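Finding the volume of a container that has no marks on it

13 February 2022

Most of the containers I mix things in were never meant to measure anything. They once held food or paint, and when I need to know how much is in one of them, the label is of little use. A label gives the amount of product sold, and it says nothing about where the liquid came up to or how much room was left above it.

The method I use is to weigh water. It needs a kitchen scale, a thermometer, tap water and a fine marker. I wrote it up once in July, in the notes to the Preltine wood cleaner post, and the short version there left out the corrections. Several comments asked for them, so they are set out below in full.

Start with the scale. Mine is a Harnovel flat-plate model rated to 3,000 grams, and I no longer trust it near the top of that range. A flat plate can read differently at the corners than in the center. To test yours, put the same object in the center and then at each corner, and write down the readings. If they differ by more than 2 grams, mark the center with tape and use only that spot. A rated capacity also includes the weight of the container. Zeroing the display hides that weight and does not remove it from the load cell.

Next, dry the container, set it on the plate, and zero the display. Fill it to the level you care about. For a narrow container this is the lower edge of the curved water surface, read with your eye at the same height. Record the weight and the water temperature together. A weight written down without a temperature can't be corrected afterward.
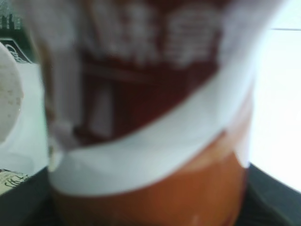

One reader objects that the temperature step is wasted effort, given that a gram of water is a milliliter for any purpose in a house, and adds that the marker line is thicker than the error being corrected. At room temperature I agree with the second part. A full line width in a wide container is worth far more than the density correction. My reason for keeping the step is that people fill from the hot tap to save time, and then the error grows well past the line width.

The correction is a single division. Water at 68 °F has a density of 0.998 grams per milliliter. A reading of 575 grams at that temperature is therefore a volume of 576 milliliters. Nobody mixing floor cleaner will care about that milliliter. For hot water, look up the density in a printed table and divide in the same way. I let the water stand until it reaches room temperature and skip the table.

There is also a small effect from air. The water is buoyed up by the air it displaces, so the scale reads low by something like one part in a thousand. The scale was adjusted with dense metal weights that displace very little air, and the two effects don't cancel. I ignore this at home and mention it only so that the comment section doesn't have to.

Containers too heavy for the scale when full have to be done in batches. Weigh out a known amount in a smaller vessel, pour it in, mark the level, and repeat. The error adds up with each pour. Two things keep it small:

Weigh the smaller vessel again after each pour, and subtract what stayed behind. Drops clinging to the wall are a steady loss in one direction, and they don't average out.

Use the largest vessel the scale can take. Fewer pours mean fewer leftover drops and fewer chances to lose your place.

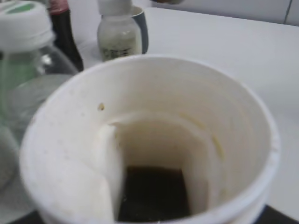 The marks should not be evenly spaced unless the walls are straight and vertical. A tapered wall puts the lines closer together toward the wide end. If you draw the top and bottom marks and divide the distance with a ruler, the middle mark on a tapered container will be wrong, and it will be wrong on the high side of what the container holds at that height only if it narrows upward. For one that widens upward, the halfway line holds less than half. Draw every mark from its own pour.

Flexible walls are a second problem. Thin plastic bulges when full, and more when warm. I mark these with the container standing on a flat surface, never while it is being held. Squeezing raises the level.

Then there is the marker. I tried a Bugti paint pen and a Skumusano laundry marker on the same polyethylene tub. The paint pen flaked off at the first wash. The laundry marker faded and stayed readable for longer, provided the plastic was wiped with alcohol first. Scratching a line with a needle outlasts both, but a scratch is hard to clean, and I would not put one on the inside.

Small disposable containers are worth calibrating only as a batch. Weigh the fill of several from the same sleeve, and if the readings agree, use one figure for all of them. The rim is a better reference than a drawn line, as long as the filling is leveled the same way every time.
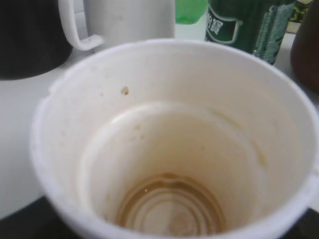 Disposable cup, with a ridge partway down the inside wall.

A molded ridge can serve as a fill line if the cup stands level. Write the weight to the ridge and the weight to the rim on separate lines of your notes, with the temperature beside each. My own notes have a page on which these were swapped, and everything mixed from that page came out weak.

The next post will cover measuring spoons, where the same method runs into the resolution of the scale.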